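Wrist Camera Software, Session 4: From Raw Image to Something the Planner Can Use

Notes for the practical group

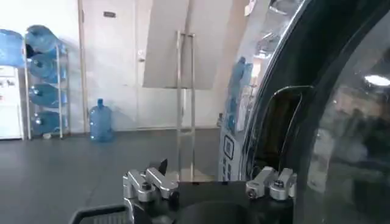
Notes by Pui-shan Shih, with corrections from Declan Nic Giolla
Last revised 11 September 2020

These notes cover the perception half of the practical. The planning half is in the Session 5 handout, and you will need your answers from this one to start it. Bring a printed copy if you can, as the lab machines are slow to open attachments.

1. Where we are

By the end of Session 3 you had the arm moving between taught positions through Ravden, our motion server, and you had a camera node publishing images. The two did not speak to each other. Today we connect them. The aim is modest: the planner should be told which parts of the image can be trusted, which parts belong to the robot itself, and which parts should be treated as unknown.

We are not doing object recognition this week. A surprising amount goes wrong before recognition gets a chance to help, and most of the faults in last year's projects were of that earlier kind.

2. The robot in its own image

A camera at the wrist always sees some of the hand. In the image at the top of these notes the black base and the two silver clamp assemblies fill the bottom centre, and there is a thin black loop rising from the right-hand one. All of it has to be removed before anything else runs. If it is left in, the depth step reports an obstacle a few centimetres from the camera, the planner believes it, and every path is refused.

The removal is done with a self-mask. A mask is an image of the same size as the camera image in which each pixel is either kept or dropped. There are two ways to build one.

Fixed mask. Draw round the hand once and store the result. It is quick and easy to check. It only holds for parts that never move relative to the camera.

Model mask. Take the joint values, work out where each link of the hand must be, and project the link shapes into the image. It follows the fingers as they open and close. It depends on a good hand model and a good camera calibration, and it says nothing about parts missing from the model.

Cables are the usual missing part. They are seldom in the hand model, they bend differently in each pose, and they are thin enough to be overlooked when you check the mask by eye. For the practical, use the model mask for the rigid parts and add a fixed region, drawn generously, for anything loose or flexible. You lose some useful pixels. Accept that for now.

After building the mask, grow it by a small margin. The default in Etim is 2 pixels, which is too small if your calibration is poor. If you see a bright outline round the fingers in the masked output, increase the margin first and look at the calibration second.

3. Shiny surfaces

The right third of the same image is a dark, glossy, curved surface. Look along its left rim and you will find the blue water jugs a second time, as a blurred column. The real ones are on the rack at the far left.

To a person this causes no trouble. To software it is a serious problem, for three separate reasons.

First, colour. A detector tuned to find blue things will find them on the rack and may also find them in the reflection. The second set has no position in the room that an arm could reach.

Second, depth. A stereo matcher looks for the same patch in two views and works out distance from the shift between them. On a curved reflecting surface the patch it matches is often the reflection, which shifts by a different amount from the surface carrying it. The answer can be well behind the surface. The planner then has free space marked where there is a solid object, and this is the worst of the three faults.

Third, motion. When the camera moves, a reflection on a curved surface slides and stretches. A tracker using those points will pull the estimated camera position away from the true one. The drift is slow and easy to miss.

The bright white spot near the right edge is a related case. Pixels that have reached the top of their range carry no detail, so matching there is guesswork. Etim flags saturated pixels by default. Check that nobody in your group has turned it off to make the picture look tidier.

4. Plain surfaces

A matcher also needs texture. The large board on the steel stand has none: it is blank, darker at the lower left and brighter to the right. The door and the wall behind it are little better. On such surfaces the matcher either returns nothing or returns noise, depending on how strict you have made it.

Do not fill these holes by smoothing. Students like to do this because the depth image looks finished afterwards. A hole means "not measured", and the planner has a sensible rule for that. A filled hole means "measured, and the value is this", and the planner will act on it.

Edges are more helpful. The thin vertical poles and crossbars of a stand give a matcher good contrast, although they are narrow, and a speckle filter set too high will delete them. A wire rack is harder again. The posts repeat at a regular spacing and the matcher can lock on to the wrong one, which places the rack nearer or further than it should be. If you see a rack jumping back and forth between two distances, this is almost certainly the cause.

5. Three labels

Everything above comes down to a label for each pixel before it is passed on.

SELF: part of the robot. Dropped.
MEASURED: depth present, confidence above threshold.
UNKNOWN: everything else.

Saturated, textureless and suspected-reflection pixels are all UNKNOWN. The planner treats UNKNOWN space as occupied when moving fast, and as passable only at creep speed with the contact stop switched on. This makes the arm cautious, and you will find it irritating for the first hour.

Mieczysław Jabłońska has asked me to say again that the labels are made in the camera's own coordinates and must be moved to the base coordinates using the arm position at the time the image was taken. The arm position at the time the message arrives is a different thing. In one of his test logs, 19 of 427 images were paired with the wrong arm position, and the resulting map had a door in it twice.

6. Printed markers

To the left of the glossy surface, on a white panel or machine side, there is a small square code with some faint marks beneath it. We use square codes of our own in the practical, so a few words on them here.

A marker gives you a full pose only if its printed size is known and its corners are sharp. At long range the corners fall between pixels and the tilt becomes unreliable long before the identity does. A code that reads correctly may still give a bad pose.

A square code that is not one of ours may also turn up in view. Labels on equipment often carry them. Set the marker family in the configuration file and reject anything outside it. Do not write your own looser check.

7. Practical work

Work in pairs. Kieran Ó Gríofa has the recordings, and each pair should take one set. The lab sheet gives the paths.

Step 1. Open a recording in Standuvley and play it through at normal speed. Write down every surface you expect to cause trouble, before running any processing.

Step 2. Build the self-mask as in section 2. Save the masked output at five different poses, including one with the fingers fully open and one with them fully closed.

Step 3. Run the depth step with the default settings. Mark each region of your list from step 1 as good, empty or wrong. Wrong is different from empty, so keep them apart.

Step 4. Add the reflection test. The version supplied compares the depth from two nearby camera positions and rejects points that fail to stay put. It needs some camera movement to work, and on a still arm it passes everything.

Step 5. Export the labelled images to Ravden and request one slow move. Keep a hand on the stop. Ask Magdy Erraji to check your speed limit before you enable the arm.

Step 6. Save the log and copy the settings file next to it. A log without its settings cannot be marked.

8. Common errors

The mask is shifted sideways by the same amount in every pose. The image was resized after calibration and the camera values were not changed to match.

The mask is right when the arm is still and wrong when it moves. Timing. See section 5.

The planner refuses every move. Look for unmasked pixels on the hand, nearly always at the fingertips or along a cable.

The planner accepts everything. UNKNOWN is being sent as free space. Check the order of the labels in your export, as the older template had the last two swapped.

Error 1619 in the Ravden console. The settings file names a camera that is not being published. Usually a spelling mistake.

9. Before Session 5

Read chapter three of the Ninex course reader, leaving out the part on colour calibration. Write half a page on one region in your recording where the depth was wrong and the confidence was high, and say what you would measure to catch it. Hand-drawn figures are fine.

The full set of reports is due in October. Late logs go to Declan and late written work comes to me.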